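Setting up the Borkoment sign-in tablet — section 2, rooms and pick-up codes

Before you start: tablet on charger, wifi on, room list handy.

1. Open Settings, then Rooms. Tap Add.
2. Type the room name same as on your license. No nicknames.
3. Set the child limit. Max is 30 per room.
4. Save. Wait for the green bar — dont tap twice or you get two rooms.
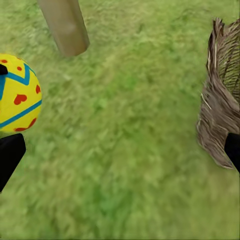

Yellow and blue ball on the grass.

5. Go to Families, pick a child, tap Pick-up Code. Default is 3099. Change it.
6. Add every adult allowed to collect. Photo ID checked at the desk first.

Note: codes lock after 2 wrong tries. Unlock from the office login only.

Caution: deleting a room deletes its attendence history too. Export first.
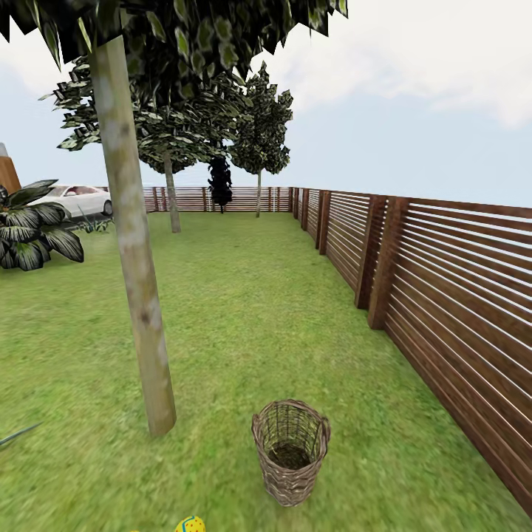 Nunstead asks whether siblings can share one code, and says theirs did on the old system. They can. Families, Link Siblings, then re-enter the code once for each child.

7. Log out. Test with one family before opening.

Error 61 = no connection. Restart the tablet.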